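Kavinda Thambiah
@kthambiah · 05/09/2022

Thread on stretch-wrapping long cartons by hand, from the Hebden packing floor. Long means a carton three times as long as it is wide, or more. Short ones are a different problem and I'm not covering them. 1/

Current work is liquid heaters, one unit per carton. Printed package size is 34X32X105CM. The length is the awkward part. You can't turn a carton like that on the spot the way you turn a cube, so the roll goes to the carton. 2/

Film first. We use a clear hand roll, 300 m. Pauline Sedgwick ran the comparison against the heavier Cletonine film in October and we stayed with the lighter one. Two thin layers conform to a corner better than one thick layer. 3/

Lay the carton flat on a clean hard floor. Sweep before you start. Film picks up grit, and grit under film scratches the print when cartons are stacked. 4/

Starting the wrap: tuck the tail of the film under the carton and let the weight hold it. No knot, no tape. If the tail slips, overlap the first turn fully onto itself before moving along. 5/

Grip. No dispenser handle for this job. One hand goes in the core and the other stays on the outside of the roll as a brake. Squeeze for more tension, ease off to feed. The roll stays upright and low, near the floor. 6/

Tension. The film should be taut between roll and corner with no sag. If the corrugated edge starts to fold, back off. A soft corner on the carton going in will be a softer corner coming out. Film doesn't repair board. 7/

Overlap is half the film width on the long faces, more at the ends. The ends get dragged, dropped on and leaned against. Reinaldo Amaral does a diagonal pass over each end after the straight turns and I've copied him. 8/

Press the film down with a finger where it crosses an edge. Trapped air along an edge becomes a loose fold, and the next carton catches on it. 9/

Keep the printed panel readable. Product name, voltage, quantity and size all need to be legible through the film — clear film only, never the black. Same for the handling symbols. The carrier at Endley does look at the stacking limit. 10/

Three from the floor, same job:
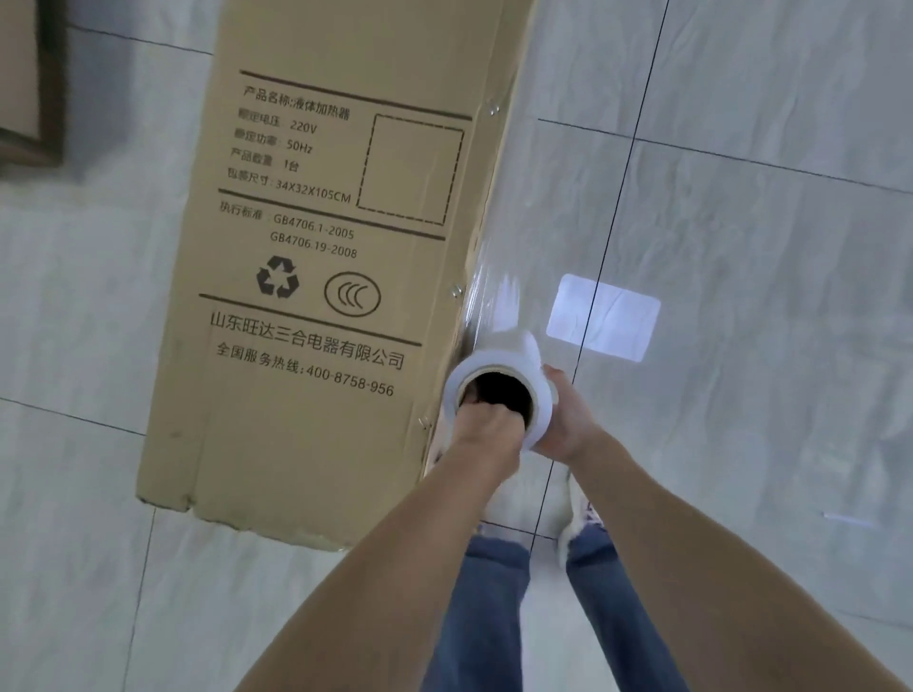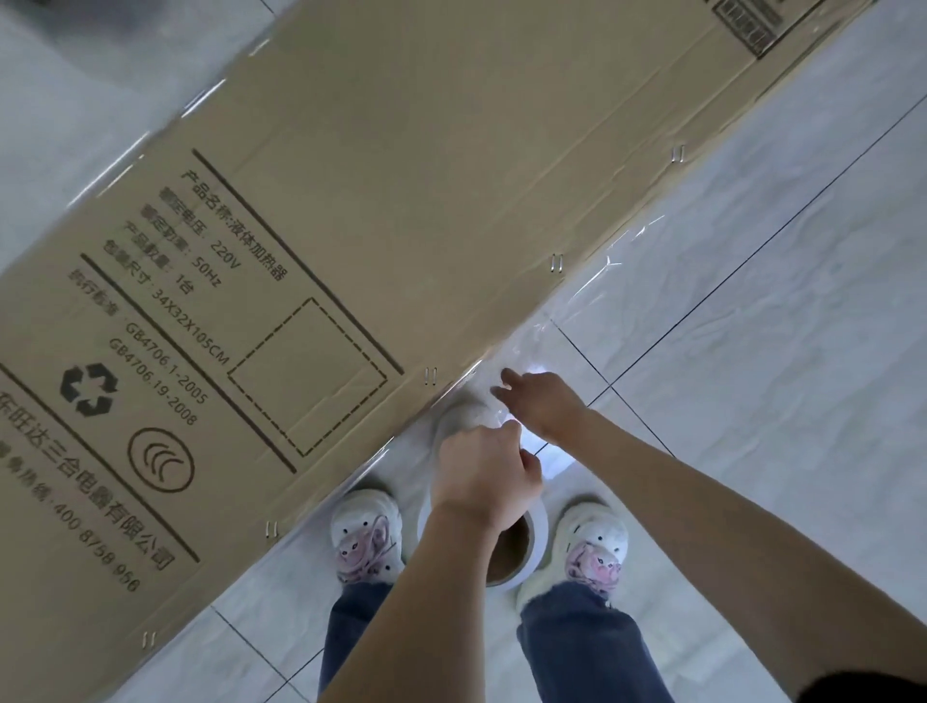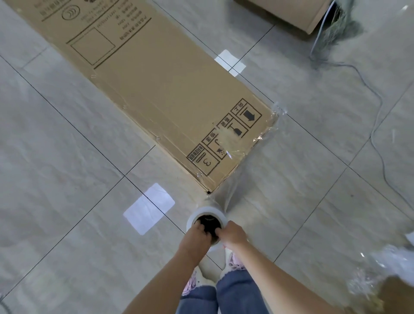

Replies to questions so far

@nataliedobson asked about strapping instead. Strapping holds a carton shut. Film also keeps dust and light moisture off the board. For anything going on a pallet we do both, film first, then straps. 11/

Roy Bramwell asked about waste. Our last batch was 53 cartons. The empty cores go back in the box the rolls came in and get collected with the cardboard. Offcuts go in the clear film bag, provided there's no tape stuck to them. 12/

Several people asked about a turntable. Pramar quoted us 2,511 for one. It takes a carton standing on end, and I don't want these standing on end. We passed. 13/

Finishing: tear or cut, then wipe the tail flat in the direction of the wrap. If it lifts, 10 cm of clear tape across it. Knife blade away from the carton, always. 14/

Will post the pallet pattern separately once Pauline has redrawn it. 15/15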